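Notebook - seam tape delamination, Wadska shell order
May 18, 2022
6 min read

Picked up the peel problem again after the second return from Phelan. Restating the question so the entries from last month don't have to be read alongside this one: bonded side seams on the black shorts are opening at the hem end after laundering. The waistband end holds. Same tape, same operator, same press, same fabric roll as far as the cutting record shows.

Radu's position is that the adhesive is under-cured along the whole seam and the hem end fails first because it sees more flexing in the drum. Mine was that the hem end gets less heat because it sits at the edge of the platen. Both predict failure at the hem. They differ on what happens to a strip cut from the middle, so that is what I tested.

Setup

Fabric: the nylon/elastane from roll 1103, conditioned overnight on the rack by the window.
Tape: the Kovotia film, opened reel. Emiliano thinks an opened reel takes up moisture. Noted, not tested here.
Press: the small one. Upper platen only, silicone pad on the lower.
Strips: cut across the seam at the waistband end, the middle and the hem end. Marked on the back with chalk pencil, W, M and H.
Peel: 180 degree on the bench tester, slow speed. Load read as the average of the steady portion, first part of the trace thrown out.

I did not use the big press. It was booked for the Fallier samples and Yanling needed the settings left alone.

Platen check

Before pressing anything I laid temperature strips front to back on the pad and closed the press for one cycle. The back edge came up short of the center. The front edge came up level with the center. This matters because the operator loads the shorts waistband first, so the hem ends up at the front, by the handle. The cold edge is at the back, under the waistband.

That is the wrong way around for my explanation. If edge heat were the cause, the waistband end should be opening. I repeated the check with fresh strips and the pad turned end for end. Same result, so it is the platen and the pad has nothing to do with it. Left a note for maintenance about the back edge anyway.

Peel results, unwashed

W and M strips peeled with the film splitting inside itself, residue on both faces. That is what we want to see. H strips came off clean on one face, with the film staying entirely on the underlap. Loads for H were lower and the traces were uneven, with short high spots between long low runs. Traces are taped to the facing page.

The M strips settle the disagreement with Radu, at least for unwashed goods. A general under-cure should show in the middle and it does not. He has seen the traces and wants the same thing after washing before he gives it up. Fair.

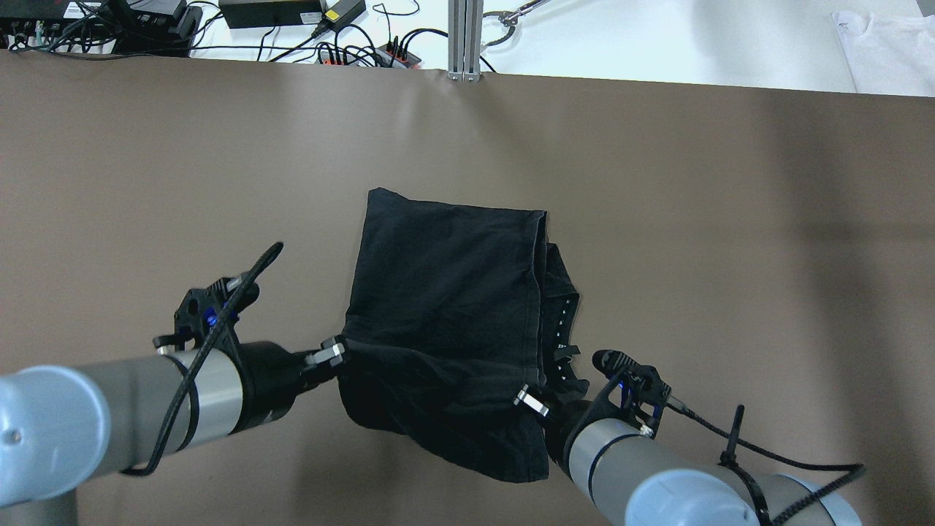 So the question moved to what is different about the overlap face at the hem end. Clean release from one face looks more like contamination than cure. Candidates I wrote down:

- chalk from the marking step
- silicone from the release paper
- softener residue or finish on the fabric, unevenly distributed
- hem lubricant, from the coverstitch machine

The last one I would have dismissed, as I had the hem down as a later operation. Lanying says it was moved. The hems are now turned and stitched flat before the side seam is bonded, to save a pass. The change is on the route card, in her handwriting, and I had been working from the old card.

Needle lubricant on that machine is a silicone emulsion. It is applied from a felt pad and the operator tops up the pad by eye.

Wipe test

Took 4 H panels from the bin, stitched but not yet bonded. Wiped 2 of them along the overlap with isopropanol on a lint-free cloth, let them stand until there was no smell, and pressed all of them on the same settings in one sitting. The wiped panels peeled with residue on both faces, similar to M. The unwiped panels released clean, as before.

This is a small sample and the wipe would also take off chalk and a good share of any fabric finish, so it does not by itself say lubricant. It does say surface. To separate them I need panels stitched with a dry pad and otherwise unchanged. Xinyi has agreed to run a short batch that way at reduced stitch speed. She warned that thread breaks will go up on this fabric and asked that no one judge the thread from it.

Water drop check on the overlap face: drops beaded near the hem stitching and spread slowly farther up the panel. Crude, but it agrees. Could be used on the line as a quick screen if it proves repeatable.

Wash side

Load of bonded shorts still in the laundering sequence. No readings until the full set is through. The drum thermometer reads low against the hand probe, so I am logging the probe value only - earlier entries used the panel value and should not be compared directly.

To do

- Dry-pad batch with Xinyi, H strips only, same press settings.
- Chalk-only panels, unstitched, to rule that out.
- Ask Emiliano for an unopened reel so the moisture point can be closed.
- Replace the old route card in this binder. Lanying has the current one.
- Bring washed strips to Radu before the June review.
- Press setting stays at 80 percent on the pressure dial until all of the above is finished. Please don't adjust it.

2 comments
Share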